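Search notebook Search Go
Last updated: January

Kurnside shop notebook, January. Tabletop finish, again

Started at 8:30 with the heater going and both hands around a coffee. Huia wants a decision on the finish before the next run of tables, and I keep putting it off, so today was the day I stopped reading the backs of cans and put some stuff on some wood.

Where we'd left it: Gultar oil looks lovely and takes forever. The Donati varnish is fast and tough but it goes on like syrup if the shop is cold (the shop is always cold). Keith has been pushing the Plirnadska wax over a thin coat of either one, and I've been rude about that all winter, so I figured I owed it a fair try.

Test boards are all offcuts from the same plank, which I should have done the last time instead of grabbing whatever was in the bin. Half the argument in November was really an argument about two different pieces of wood! Pencil marks are on the BACK this time. Please don't sand the backs.

Sanding: 80 grit, then 120, then stopped at 180. I know Huia goes to 220. I tried one board at 220 as well and the oil sat on it in a sulky sort of way and I had to wipe most of it off again, so I'm sticking with 180 for anything getting Gultar. For the varnish I couldn't see or feel any difference.

Wiped everything down with a damp rag after the 120 to raise the grain and knocked it back once it was dry. Boring, but the board I skipped it on came out fuzzy as a peach after the first coat, and now I have a fuzzy peach board to show people who want to skip it.
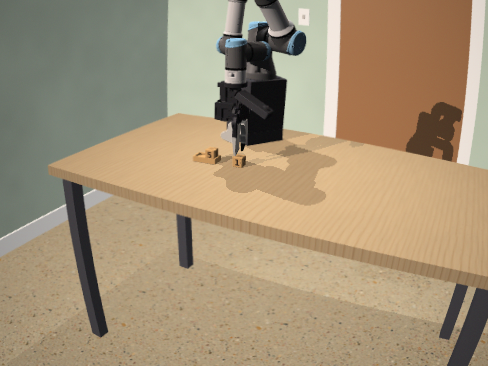

Coats and drying

First coat of Gultar on at 9:40, flooded on with a rag, left 11 minutes and wiped off. The can says to wait longer. I did wait longer on the spare and it went tacky at the ends and grabbed the rag, and then I had lint in it, and I said some things. Short wait from now on.

Donati went on with the foam brush. Thinned it a bit, maybe more than a bit, I was pouring from the big can and it glugged. Should have measured. Next time measure, and write it down here, which is the whole point of having a notebook.

Thermometer over the bench said 60 when I started and had crept up to 70 by lunch (Fahrenheit, Keith, before you ask). The varnish behaved so much better after lunch that I'm tempted to say we just don't varnish in the morning until spring. It leveled out by itself and the brush marks closed up while I stood there watching. Before lunch the same stuff from the same can dried with ridges in it.

Humidity was 35 percent on the little dial, but that's the dial that read the same number all through that week of rain, so I don't put much faith in it. Can somebody bring in a better one?

Second coats went on late in the afternoon. The oil board was dry to the touch but I could still smell it strongly, so probably too soon. I did it anyway on one board and left its twin overnight to compare.

Grain direction

This is the thing I got most interested in and had no plan to look at. Keith came through around two to borrow the good scraper and tilted one of the oiled boards at the window, and the whole color of it changed. From one end it looks like honey and from the other it looks like weak tea. We both know wood does that, obviously, but it was so strong on this one that if you glued up a top with every other board flipped end for end you'd get stripes, and the customer would think we'd used two kinds of wood.

So: before glue-up, wipe the boards with mineral spirits, lay them out, walk all the way around the table and look from every side. Chalk an arrow on each one. I've been laying out for the pattern only, getting the lines to flow from one board into the next, and never once checked from the far end.

The varnish hides it a bit more than the oil does. Wax over oil sits somewhere in the middle, and (fine, Keith) it feels the nicest of anything on the bench. 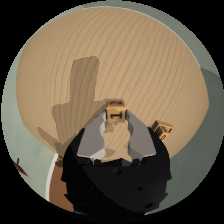

Tabletop with the grain lines curving near the top and crowding together along the sides.

Spills

Did the usual nasty ones on the boards I finished back before the holidays, as those have had time to cure: coffee, vinegar, and a wet glass left sitting through lunch.

Oil: the glass left a pale ring. It faded by quitting time but I can still find it if I catch the light right. Coffee wiped off. Vinegar left a dull patch.

Varnish: nothing from any of them. Annoyingly good.

Oil plus wax: the ring was fainter than on plain oil, coffee fine, vinegar took the shine right off. A dab more wax and a rub brought it back, and I think that's the real argument for it. A person can fix it at home with an old T-shirt.

To do

- Recoat the twin board first thing and compare with the rushed one
- Measure the thinner!!
- Order more Gultar, the can is down to the sludge
- Ask Huia if the edges get the same finish as the top or just two coats and done. I've been doing them the same and it eats up a lot of time
- Lay oily rags flat outside. I found one balled up on the bench today and it was warm. Please, everybody
- Scraper is at Keith's bench, get it back

Leaning toward oil and wax for the dining tables and varnish for anything going in a kitchen. Huia hasn't seen the boards yet. They're on the rack by the door, oldest at the bottom.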